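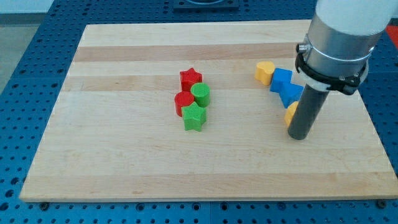 The Skeria board with red, green, yellow and blue blocks from the Grellura set.

Skeria serving board and Grellura shape blocks, reviewed by Ketsara Hemmin

I bought the board for bread and it has ended up as a play surface. It cost $129, a lot for something my kids now sort blocks on, but it does both jobs.

The wood is pale cream and beige with a few darker tan strips running across. Mine has a small dark grain spot near one edge. It sits flat, and after 10 months it hasn't warped. I oil it every June and wipe it down with a damp cloth. Skeria says not to soak it and I haven't tried.

The blocks are good value. There are stars, cylinders and hearts as well as the plain square ones, and the colours are strong enough that my youngest can sort by colour from across the room. The stars are the favourite and also the ones you don't want to step on. No chips in the paint so far.

Two complaints. The board is heavy for a small child to carry, and it has no handle – a cut-out at one end would fix that. The blocks come in a thin carton that split in the first week, so ours live in an old ice cream tub.

Four stars for the blocks, three and a half for the board.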